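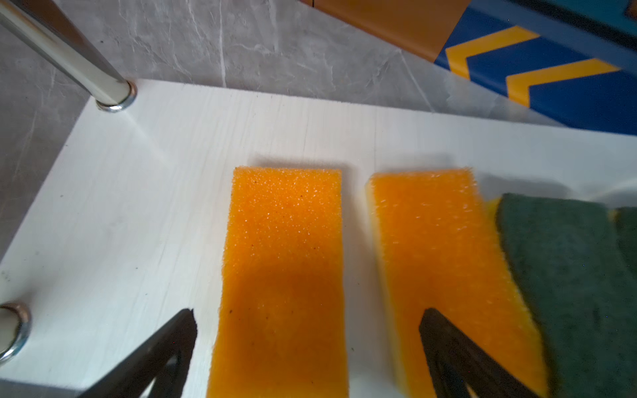

Home Current Issue Archive Authors Search

4. Visit length and route choice in the old quarter

4.1 Data

The Kotham survey covered 11 historic buildings open to the public, all within 300 meters of the market square. Visitors received a paper form at the first building they entered and were asked to write down the time of entry and exit at each later stop. Forms were returned at the bus station or at the tourist office. After removal of blank and duplicate forms, 1,603 remained. A form was treated as complete if it listed at least two buildings and gave usable times for each.

Guided groups were coded separately. The guide sets the order of stops in a group visit, so group forms say little about individual choice and were left out of the route model. They were kept for the analysis of visit length.
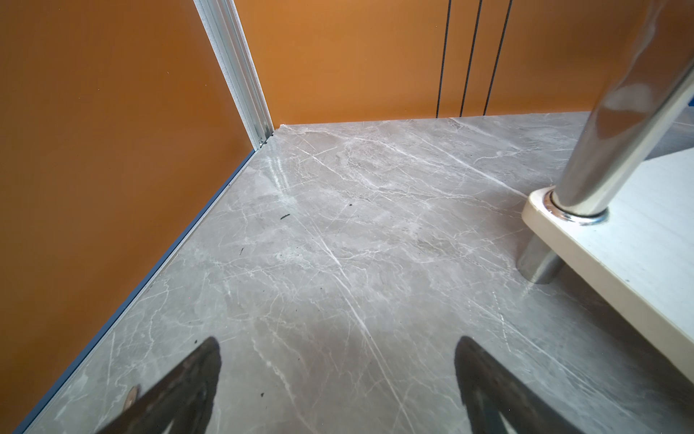

Figure 3. Back corner, gray marble-patterned floor and orange-brown wall panels.

4.2 Route choice

Routes were coded as ordered lists of stops. For each pair of buildings we recorded walking distance, whether the second entrance could be seen from the exit of the first, and whether the second building appeared on the free town map. The map lists six of the buildings. The other five, among them Dranlow House and the former grain exchange, are marked only by wall plaques.

Line of sight was the strongest predictor in every version of the model. Listing on the map had a smaller effect, and it disappeared for visitors who had been to the town before. Walking distance mattered little, as would be expected in a study area this compact. The age of the building had no measurable effect once line of sight was included. Visitors who began at the cathedral tended to follow the arcade to the east; those who began at the bus station spread out more evenly and were more likely to reach the plaque-only buildings.

Door counters supplied by Hellström were used to check the totals from the forms. Agreement was good at the larger sites. At Dranlow House the counter recorded more entries than the forms would suggest, and the difference was greatest in April, when the side courtyard is open and many people cross it to reach the street behind.
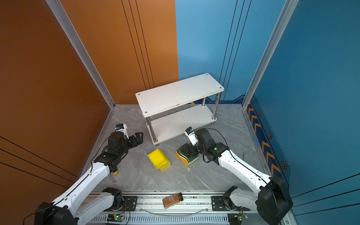

Does a later closing time lead people to visit more buildings?
The number of buildings per visitor stayed the same under the later closing time, and the added hour was spent mostly at the last stop.

4.3 Visit length

Median visit length differed more between building types than between visitor groups. Churches had the shortest visits and the widest spread. Houses with furnished rooms had longer visits, with few under ten minutes, in part due to the fixed one-way path through the rooms. Towers were limited by stair capacity, and time spent waiting could not be separated from time spent inside.

To test whether the forms reflected the interests of visitors more generally, we compared them with more than 4,000 public postings collected through the Nodow archive. The archive was last queried on 14 October 2020. Postings were matched to a building by name only. The rank order of the top four buildings was the same in both sources. Below that point the two lists diverge, and the modern library, which few visitors entered, ranks fifth in the postings on the strength of its facade. 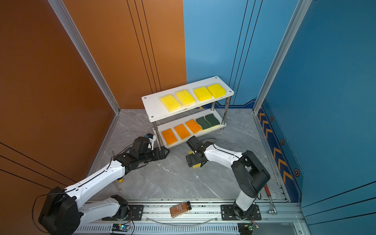 Mared Rees, commenting on an earlier draft, objected that a one-way path should not be grouped with free circulation, and asked for the furnished houses to be modeled on their own. Rees also noted that a visitor who turns back at the ticket desk is counted at the door but leaves no form. We have run the separate model, and the coefficients for line of sight change only in the third decimal place. The second point stands as a limit on the data.

Shares 7 Comments 2

Contact: Zulema Medina, corresponding author | Copyright the authors | Back to top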